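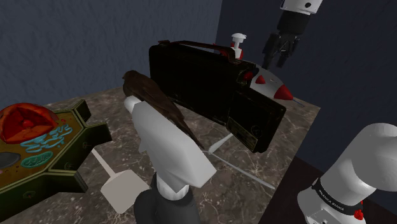 Cell model and white spatula on a marble tabletop.

Sidereal zodiac: where is the zero point supposed to be?

Posted by Stumbridge, 5/30/18

I am trying to convert a set of tropical positions to sidereal ones by hand, and I can't get two tables to agree. My understanding is that you subtract the ayanamsa from the tropical longitude. The printed table I own uses one value for the year 1900, and the program I use for checking gives another for the same date. The gap is nearly a degree. Over a full chart this moves the Moon into a different lunar mansion, so it matters for what I am doing.

Is one of these an error, or are there several accepted zero points? If there are several, how do I find out which one a table was built on when the introduction doesn't say?

Jevolmont

There are several. The two that come up most are Lahiri, which places Spica at or very near 180 degrees sidereal, and Fagan-Bradley, which was fitted by Western siderealists and comes out a bit less than a degree larger. Your gap is the right size for that pair. Neither is an arithmetic error. They are different conventions about where the circle begins.

To identify an unlabeled table, take the value it gives for a known date and compare it with published values for the same date. For 1900, Lahiri is close to 22 degrees 28 minutes. Fagan-Bradley is close to 23 degrees 21 minutes. Check 2 dates far apart, because some older tables also use a different rate of precession. The modern rate is a little over 50 arc seconds per year, so a small difference in rate adds up over a few centuries.

Also check whether the table gives mean or true values. True values include nutation, which can shift the result by up to 17 arc seconds or so. That is too small to explain your case.

Cadwaladr

Just use Lahiri, everyone does. The tropical signs are off by almost a whole sign now anyway.

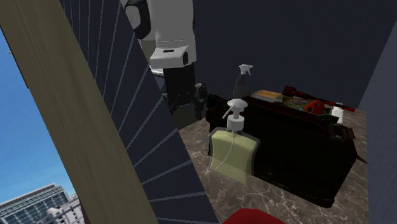 Page 2 of 40

Kollbridge

"Everyone" is too strong. Lahiri is standard in Indian calendar work, but a lot of Western sidereal material from the 1950s on is Fagan-Bradley. If you mix them, the mansion boundaries won't line up with the text you are reading. Pick the one your source used and write it at the top of every worksheet.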